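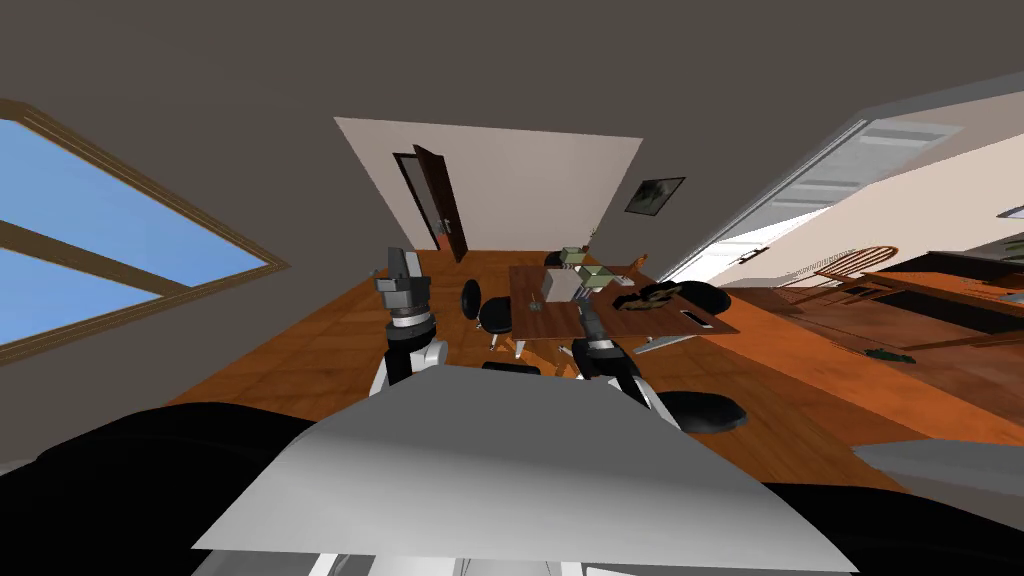
*Two arms, grippers on, and the black chairs behind*

December, 9 in the evening

Back from the quarry at Gundville, my boots are still by the heater. We lifted the last plaster jacket before noon and it went to the store with number 211. I had written 204 on the label first, but 204 is the rib block from the autumn, so I had to scratch it out and write again with cold fingers.

In the afternoon I cleaned the small slab from the Grarer layer. There are 2 trackways on it, I am now quite sure. One animal walked straight, the other turned, and the turning one has dragged its tail or perhaps a foot. Huttunen's old guide calls this kind of mark a resting trace. I do not agree - the edges are too sharp on one side only. I drew it three times and I like the second drawing best.

The needle of the air pen is worn again. I must order from Zornuvico before the holidays, and ask also for the fine glue.

My neck hurts after about 4 hours at the microscope. Tomorrow I will photograph the slab with low light from the left, then write to the museum about the loan.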